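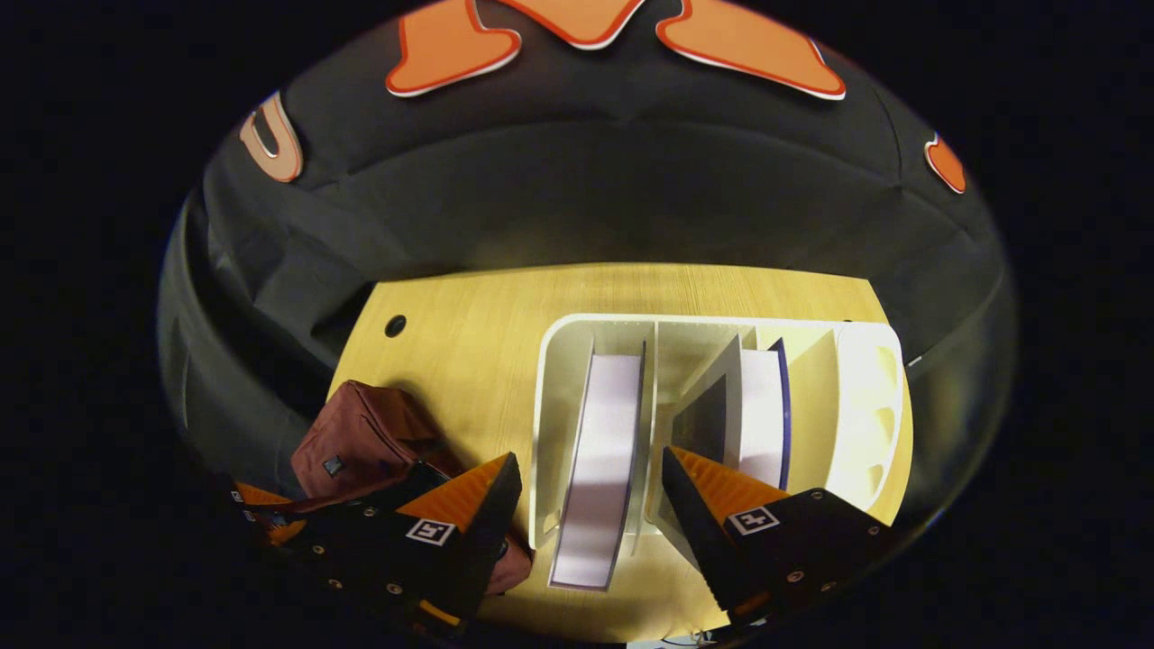 图6-1 手持夹爪腕部视角:桌面收纳架与左侧的布包

课程资料 > 机器人操作学习 > 第六讲 手持夹爪示教与模仿学习

6.1 本讲内容

上一讲讨论了遥操作采集。本讲改用手持夹爪:示教者直接拿着夹爪完成任务,相机装在夹爪上,训练和部署时使用同一种视角。实验数据取自Gralum任务集中的“书本与布包”一组,训练代码用课程仓库里的Lis,四月份的旧版接口已停用,请先更新。

6.2 观测

策略的输入是鱼眼图像。鱼眼镜头视场大,夹爪靠近物体时仍能保留桌沿、收纳架等参照物,代价是边缘畸变明显。本课程不做去畸变,直接把圆形图像缩放后送入编码器。圆外的黑色区域不含信息,做随机裁剪时要控制裁剪范围,避免把手指裁掉。

两根手指上各有一个方形标记。标记在图像中的位置用来估计手指间距,换算步骤为:
(1) 检测左右标记的角点;
(2) 由标定参数求出两标记中心的空间距离;
(3) 减去闭合时的距离,得到开合宽度。
某一侧标记被遮挡时,用另一侧按对称关系补算;两侧都丢失的片段,时间短的做线性插值,时间长的整段舍弃。

6.3 动作表示

末端位姿由视觉惯性里程计给出。里程计的原点每次开机都不同,因此不能用绝对位姿作标签。我们以当前时刻的夹爪坐标系为参考,把后续若干步写成相对位姿:

T_rel(k) = T(t)^(-1) · T(t+k)

旋转部分取旋转矩阵的前两列,共六维,加上三维平移和一维开合宽度,每步动作十维。

6.4 数据与划分

本组共有2,000条示教,剔除里程计跳变和标记丢失的185条,其余按布置划分训练集与验证集。同一种桌面布置下的示教必须放在同一侧。若按条随机划分,验证误差会偏低,与实机表现对不上。

6.5 柔性物体

书脊近似刚体,抓取点由几何位置基本可以确定。布包不同,开口、拉链和翻边的形状每次都有变化,同一个包可以有多种合理的抓法。用均方误差回归时,策略倾向于输出几种抓法的平均值,手指容易落在两个抓取点之间。扩散策略对动作分布建模,能保留多个峰,本讲的对比实验即以此为题。
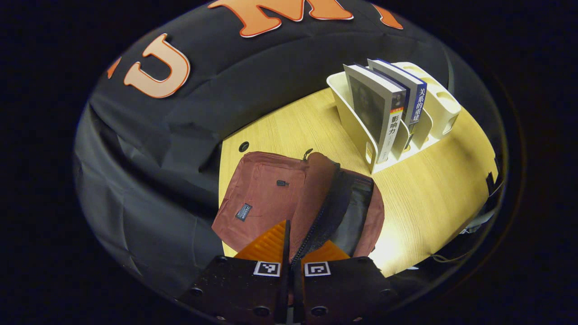 课上有同学问,既然布包的抓法有多种,采集时统一规定只抓一处,是不是用回归也够了。统一抓法确实能减轻多峰问题,但包的朝向一变,规定的那一处可能够不到,示教者还是要换抓法。作业第2题要求比较这两种做法,请分别报告抓取成功率和首次接触位置的分布,不要只给平均值。

6.6 实验结果与讨论

先用800条示教训练,再用全部训练数据训练,其余设置不变。Zeda基线采用回归头,对照组采用扩散头,两者共用图像编码器。书本任务上两者差别不大;布包任务上,回归头的失败多为夹空,扩散头的失败多为夹住后滑脱。后一类失败与夹持力有关,仅增加示教数量改善有限。

推理延迟也要计入。图像从采集到进入网络有延迟,执行机构另有延迟,部署时应丢弃动作序列中已经过期的前几步。漏掉这一步时,夹爪会在目标附近来回摆动,常被误认为训练不足。

6.7 作业

1. 推导6.3节的相对位姿,说明参考系改变时标签为何不变。
2. 完成6.5节的对比。
3. 把开合宽度从动作中去掉,改为二值开关,重新训练并说明布包任务的变化。

报告提交到课程网站,2025年9月5日(星期五)截止。代码单独打包,不要附原始视频。

联系:Balby机器人课程组 | 版权所有,仅供选课学生使用 | 返回顶部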